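Who Gets to Have Coined It?

The obituary for Frøydis Hedlund ran on a Saturday, and by noon I had been sent it by people who wanted me to know that the woman who invented the phrase "second name" was gone. The headline said exactly that. The first paragraph said it again. By the third, the claim had softened to "widely credited with," and after that it never came up.

I have no quarrel with Hedlund. She ran the Flinley newsletter out of a spare bedroom for years, she answered her mail, and she argued with banks and school offices on behalf of women who had kept their own surnames and were tired of having their checks sent back. That's a good life's work. What I doubt is the sentence everyone now attaches to it.

"Second name" was the newsletter's term for a married name a woman used when it suited her and dropped when it didn't. It caught on in a small way. It showed up on buttons, on a form or two, and in the title of a conference. Then it was gone for a long while, and when it came back it came back with an inventor. 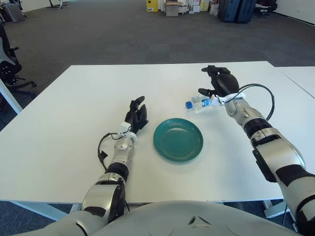 The trouble with firsts

I spent most of August in the Zoëga reading room, which holds the Flinley papers in boxes that have been labeled by at least two people who disagreed with each other. I was looking for the moment. There are 237 letters in the main run. The earliest one that uses the phrase isn't from Hedlund. It's to her, from a reader who signs with initials and uses "second name" as though everybody already did.

Hedlund wrote back. Her reply doesn't claim the phrase or praise it. She wants to know if the reader got her library card fixed.

You can read that exchange a few ways. Maybe the reader picked it up at a meeting where Hedlund had said it out loud. Maybe an earlier issue is missing – the run has gaps, and the finding aid is vague on how many. Or maybe the phrase was floating around kitchens and waiting rooms, and Hedlund was the one with a mimeograph machine.

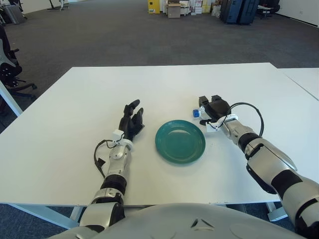 I lean toward the last one, and I notice how little anyone likes hearing it. When I described the letter to the people at Idedier, the small press bringing out a collection of her columns, I got a polite silence and then a question about whether I planned to print that. The jacket copy was done. It says "coined."

Movements do this with their dead, and I understand why. A phrase with no owner is hard to put on a plaque. A reporter with 60 lines to fill needs one clear thing the person did, and "kept a mailing list going through some very dull years" won't get past an editor. So the credit lands on whoever was most visible, and the woman with the initials stays in the box.

What bothers me more is that it sells Hedlund short. The columns are better than the phrase. There's one on a fight with Zolar, a department store that would open a charge account only in her husband's name, that runs across three issues and gets funnier and meaner as it goes. She prints the store's letters in full. She corrects their spelling. She never uses the words "second name" once.
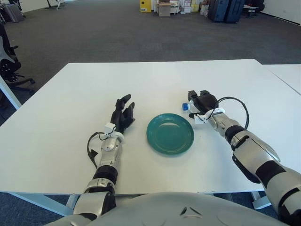
She was asked about it late in life, at a library talk that somebody taped. The sound is poor and the question goes on too long. Did she come up with it? "I typed it," she says, and there's laughter, and then she's on to the subject of pensions. The obituary quoted the line but took it as modesty. I've played the tape many times now, and I don't hear modesty in it. She sounds like a person answering the question.

The Idedier book comes out with its jacket unchanged. I asked whether the letter might go in the notes at the back, and I was told they would look at the page count.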